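The Hamada Lunch Counter

by Bláthnaid Nic Giolla

One

Shiuli Khan got in before the lights had warmed up. Keys, coat, bag on the hook, bag off the hook again, phone out of the bag. No messages. Good. Or bad. The Clindska people were due at ten and she hadn't slept.

Saturday. May 27, 2023, it said on the contract, in the box marked Opening, and under that a number, 700, which was what they owed her if the pretend lunch counter was ready and what she owed them if it wasn't. Grekell had written the thing. Grekell wrote contracts like a man locking up a shed.

She had the table. White, wiped, wiped again. She had the food, too, more or less, sorted into clear boxes the way kids like it, where you can see everything and grab it. Tomatoes in front, patties behind. She'd leaned them up in rows last thing at night, half asleep, and now in the morning they looked like somebody had been careful.

Was it enough? It looked like a lot of table and not much lunch.

She moved the box an inch. Moved it back. 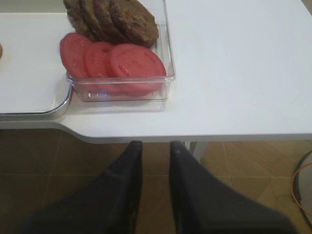

Two

Her mother had run a real counter. Eggs, rolls, coffee, out by the bus yard, open at five. Shiuli did her homework at the far end of it with her elbows in, and when it got busy she built. That was the word, build. Bottom, patty, tomato, top, paper, next. She was quick. She was quicker then her brother, and he was older and had hands like spades.

"Don't press," her mother would say. "You press, it dies."

So she didn't press.

The counter went in a July, all at once. The lease, then the fryer, then her mother's knee. A man came with a van and gave them 398 dollars for everything that wasn't bolted down, and her mother counted it on the step, and counted it again, and went inside and made tea.

Then years. Then the Custum job, shop fittings, drawings mostly, a desk by a wall. Then Hamada, who had a room and wanted a play place in it for the little ones on the street and did not, she said, want a plastic slide.

"What do you want?"

"Something they can work at," said Hamada. "They love work. They haven't found out yet."

And Shiuli, who never spoke up in meetings, said – lunch counter.

Three

Nine twenty. Hamada came in backward with a box in her arms and the door on her foot.

"You look awful."

"I'm fine. Is that the paper hats?"

"That's the hats. Where's the bread?"

"On the table."

"Where on the – oh. Oh, look at them."

Hamada put down the hats and went straight over. Everybody would, Shiuli thought, that was something. Straight to the bread. It was the color, maybe, that gold around the rim and the pale part in the middle. Your hand just went. 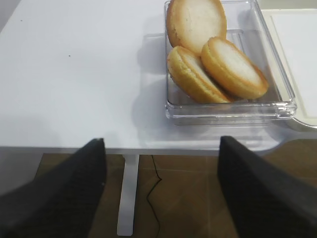 "Can I?" said Hamada.

"You're sixty-two."

"I'm a customer."

So she served her. Why not, there was time, there was almost no time. She took a bun and set it down face up. Patty. Tomato, the one on the end. Another bun on top, and it slid a little, and her fingers went around it light and straightened it before she'd thought about it. All those years and they still knew.

"Don't press," she said, out loud, to no one.

Hamada had the sense not to ask. She picked the thing up in both hands and looked at it from the side, the way people do when they're hungry, and her face went odd and young.

"How much?"

"Two dollars."

"Robbery," said Hamada, and dug in her coat, and put two real dollars down on the white table and kept her finger on them. "My mother used to do that. The little turn at the end."

"Mine too."

"Where was hers?"

"By the bus yard. The old one."

Hamada took her finger off the money. "The green awning?"

It had been green. Shiuli hadn't put the awning in anything, not the drawings, not the pitch, she hadn't told a soul about any awning.

"I got a roll there every morning for a year," Hamada said. "There was a kid at the end with her elbows in."

Outside a car door, then another one. Voices, a man laughing, Grekell probably, he laughed when he was early. Shiuli took the burger apart fast, bun, tomato, patty, bun, everything back in it's box. Her hands were shaking and they didn't drop any of it.

"Hat," said Hamada, and held one out.

She put on the hat.

The bell went on the door.

"Morning," said Shiuli. "What can I get you?"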